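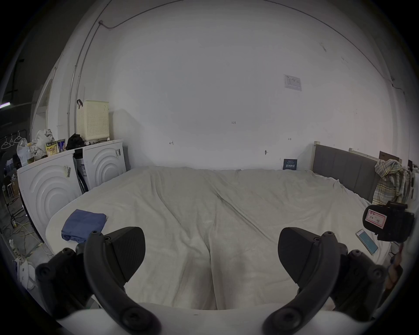
4.2 What changed for the people doing the folding

I want to get away from success rates for a bit, because the part of this study I keep telling people about is the staff. Our site, Flendalel, handles linens and small garments for short-stay rentals, and the work is exactly as glamorous as it sounds. Somebody stands at a bed or a table and folds, and then folds some more. When Jurnorix came in with the plan to teach a folding system from demonstrations, I figured the hard questions would all be about cloth. A lot of them were about shifts.

We interviewed 11 folders, once before the demonstration work started in February and again after 6 weeks of it. By then they had recorded 974 usable folds between them (we threw out the ones where the cloth left the bed, and a whole afternoon when the two sides weren't synced). Every one of those folds was done with a hand-held gripper on each side, so a person who had spent years using ten fingers was suddenly down to two jaws per hand. I tried it myself and I was terrible! My first towel took me longer than my lunch.

Figure 3. Folding with paired hand-held grippers on the bed station. 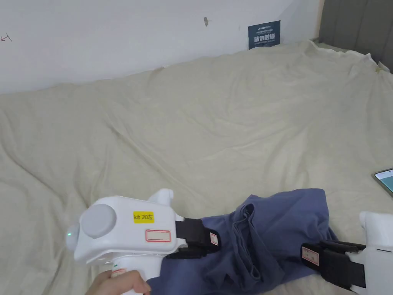 The folders got better than me very quickly, and the way they got better surprised us. With bare hands most of them pinch a corner, shake, and let the cloth fall into place. With the grippers they quit shaking almost completely and started pressing – one jaw holds an edge down while the other does the pulling. Marlene Guimarães, our most experienced folder, called it "ironing with chopsticks," and the name stuck so well that it ended up in our coding scheme as a category of its own.

So is it still the same job? We asked that straight out, and the answers were all over the place. A few people liked the recording shifts a lot. They were slower, you could sit down between takes, and for once somebody wanted to know why you fold a pillowcase the way you do. Others hated being corrected on a thing they'd done well for years. One folder told us she felt fine about teaching the machine and much less fine about the clipboard. I wrote that down twice by accident, which probably says something about where my head was.

Pay was the other big one. Regular shifts at Flendalel are paid with a small bonus per finished bag, and a recorded fold doesn't fill any bags. For the first stretch people were losing money by helping us, and we didn't catch it until Marlene brought her pay slip to a meeting. We switched to a flat hourly rate that same week. Sign-ups for recording shifts went up by around 33 percent afterward, though I wouldn't lean on that number too hard, as the slow season started at nearly the same time.

Wrists came up too. Squeezing a grip handle over and over tires different muscles than folding by hand does, and the folders with smaller hands felt it first. We shortened the recording blocks and put a break in the middle. Complaints dropped, but they didn't go away, and I'd want a lighter handle before running this again.

The Rajput interview guide we used has no questions on any of this, by the way. It asks about trust in the system and fear of replacement, and we did get answers to those (Section 4.3). Most people just wanted to talk about their hands and their hours first, so we let them, and the second round of interviews ran long.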